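Progress report to the Girard Fund, February
Balham common room: furniture and linen

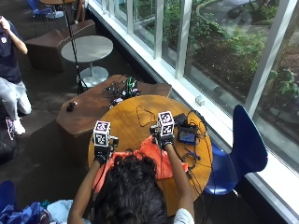

The common room in use, with the salmon-orange cloth on the round wooden table.

Thank you for your note asking how the money is going. It is going, and I can now tell you where.

Tables first. The round wooden ones were the biggest item in the application and have given us the least trouble, apart from delivery. Pelach brought them up the back stairs after telling us in writing that they would use the lift. Their invoice included a line for "stair handling", which I disputed, and they have taken it off. The orange-brown finish is a shade warmer than the sample they showed us. Two people have complained about it and one of them has since asked where she could buy the same table for her flat.

A round table gives you no head and no foot, as we argued at some length in section two of the application. What we didn't foresee is that it also gives you nowhere obvious to put anything down. Cables, cups and coats all drift toward the middle and stay there. We've asked for a small shelf along the window wall and can pay for it out of what we saved on stair handling.

The angular brown benches have had a harder time of it. They were ordered as seating. They are used as seating at lunch, and for the rest of the day they are a sideboard. I've stopped fighting this. They are low, they are wide enough, and whatever is left on them can at least be seen, unlike the things that used to go into the old cupboard and were never heard of again. The angles mean they don't sit flush against a wall, so sweeping behind them takes longer than it should. The cleaners have raised this with me more than once, and the second time they brought the broom.

The small grey café table on the white pedestal wasn't in the original budget. Bosidus threw it in when we bought the blue chairs, and I mention it only so that your inventory and ours agree. It suits one person and a sandwich.

Now the linen, which I know you had doubts about. You approved money for 69 cloths, and all of them arrived in one carton. The colour is sold as salmon. It is closer to orange in the afternoon, and we have settled on calling it salmon-orange so that no one has to be wrong. The cloths wash well at low heat and come out of the dryer looking as if they have been slept in. Ironing was never costed and we don't propose to start. They get folded at whichever table is free, badly by some and beautifully by Leonor Bettencourt, who runs the linen cupboard and has views about corners.

We have lost seven cloths so far. Three went grey in a wash with somebody's new jeans and are now rags. The other four left the building by routes unknown. I had allowed for worse.

Use of the room is up, though I can't give you a tidy figure for it because the sign-in sheet was kept on a clipboard and the clipboard has gone wherever the four cloths went. On a normal weekday I'd say around five groups pass through before mid-afternoon. The room is quiet after that, apart from the dishwasher next door.

One thing is behind schedule. The power outlets by the round tables should have been in before the furniture and still aren't. The electrician has visited, measured and agreed with us that there should be outlets. Until he comes back, leads hang over table edges and have to be stepped around, and I would like that fixed before anything else is bought. The money for it is untouched.

Spending is otherwise in line with the schedule you have, except for the shelf, which I'd ask you to treat as a transfer within the furniture line. If you want a revised sheet I can send one, but it would be the same sheet with the word "shelf" on it.

Still to do before the next report:
Outlets, as above.
Felt pads for the chair legs, which the people downstairs have requested with increasing warmth.
A second linen bin, with a lid.
A new clipboard, on a string.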